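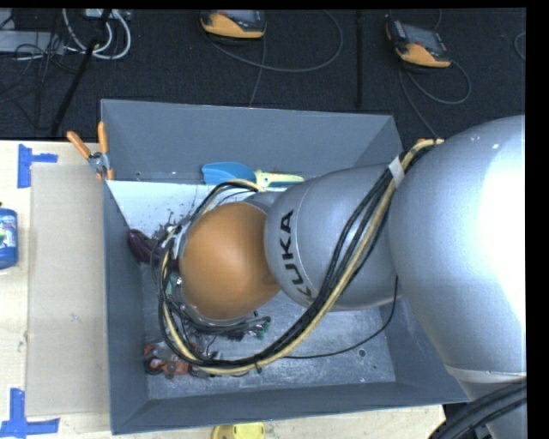

A reader wrote in to ask why the planner in a bin cell reports a clear path and the arm still drags its cables over the parts, and whether the answer is to buy a better planner. We have been asked much the same thing by two other shops this year, so the tips below start there and go on to the camera, the settings files and the logs.

Sunday, July 28, 2024
By the Skidstead shop page

Check what the planner thinks the arm looks like

Most arm models that ship with planning software are bare arms. They have the links, the joints and a flange. They do not have your cables, your tool, or the bracket you put on last fall. If it isn't in the model, the planner will send it through a wall.

Before changing planners, open the model viewer and put it next to the real arm in the same pose. Go over the arm from the base to the tool and write down everything on the real one that is missing on the screen. Then add it as simple shapes. A cable loop can be a fat cylinder or two, and a tool can be a box. We wasted a week making a detailed mesh of a wrist and the planner slowed down so much that we threw it out.

Loops move. Drive each wrist joint to both ends of the range you really use and see how far the loop swings out. Size the cylinder for the worst of those. If that makes half the bin unreachable, limit the wrist joints in software and try again with a smaller cylinder. In our case, limiting one joint gave back nearly all of the bin.

Model the bin as walls

A bin entered as one solid box can't be reached into, and people then turn off checking for the bin altogether. Don't. Enter a floor and four walls as separate thin boxes. If the walls slope, tilt the boxes. Measure the slope with an angle gauge at each wall, as molded bins are not always the same on all sides.

Add anything that sticks up past the rim. A spring clamp on a corner counts, handles and all. We keep clamps as their own object in the scene file so they can be moved without touching the bin.

Put the bin back where the software expects it

Tape on the tabletop is good enough for finding the spot by hand. Put an L or a T of blue tape where the corners go, press it down hard, and replace it when the edges lift. Tape will not tell you if the table has moved, so have the software check too. Our startup script looks for two corners of the bin in the camera picture and compares them with the saved position. Over 9 mm off, it stops and prints which way to push.

Pick the limit from your own parts. Ours came from the smallest thing we pick.

Calibrate on a schedule you will keep

We use the Wenier calibration tool. The steps should be close for any of them.

Warm up the camera first. Let it run while you do something else, then start.

Take the board to the corners of the work area and down to the floor of the bin, and tilt it. A set of views all taken flat in the middle gives a nice low error on the screen and a bad result near the walls.

Save the old result under its date before writing the new one. Twice we have wanted it back.

After calibrating, touch a known point with the tool and read off the difference. Write that number in the log. The tool's own error figure is useful, but it is measured on the same pictures it was fitted to.

Shiny and dark things in the same bin

One exposure won't do for both. Dark glossy items lose their depth points and come back as a hole, and bare metal gives you bright spots that jump around. Take a short exposure and a long one and merge them. It costs time on every pick, though less than a missed pick does.

If your software can't merge, run the long exposure first and fall back to the short one only when nothing is found.

Scuffs on the bin floor will sometimes be found as thin objects. Set a minimum height above the floor before anything counts as an object – start high and bring it down until your flattest part is found every time. Save one depth picture of the empty bin and subtract it.

Keep settings out of the code

Every number you tune belongs in one file: speeds, clearances, exposure, minimum height, joint limits. Put the unit in the name. We had a clearance in meters read as millimeters in October and it took most of an afternoon to find.

Keep that file under version control along with the scene file. Write a short note with each change, even if it is only "slower near left wall."

The teach pendant is the one place settings still hide. Payload and tool center point are often changed there and never copied back. Print them at startup and compare.

Log the misses properly

A count of misses is no use by itself. For each pick we save the camera picture, the planned path, the joint positions as they happened, and the version of the settings file. It adds up, so we delete good picks after a month and keep the bad ones.

When we moved the Plellari job to Kinsella 2, we replayed 700 saved picks against the new planner with the arm switched off. It gave a different path on 367 of them. Most were harmless. A handful went over the rim on the wrong side, and we found those at a desk with coffee.

Replay before every upgrade. Then run at low speed, with a hand near the stop, for the first full bin.

Small things

Name poses by where they are ("above bin, left") and leave out what they were for.

Set the planner's random seed to a fixed value while you are debugging. Turn it back afterward.

If a path looks silly but safe, check the start pose. It is usually wound up in one joint.

Have the software refuse to start if the camera picture is older than the last arm move.

Comments (4)

Guest
The fat cylinder trick worked for us. We had to use three because our loop is long.

Guest
Do you subtract the empty bin picture before or after merging exposures? We get ghosts along the walls if we do it before.

Skidstead shop page
After. Also retake the empty picture whenever you recalibrate. Old ones give the same ghosts.

Guest
Would add: back up the pendant too. We lost ours and had no copy of the tool data anywhere.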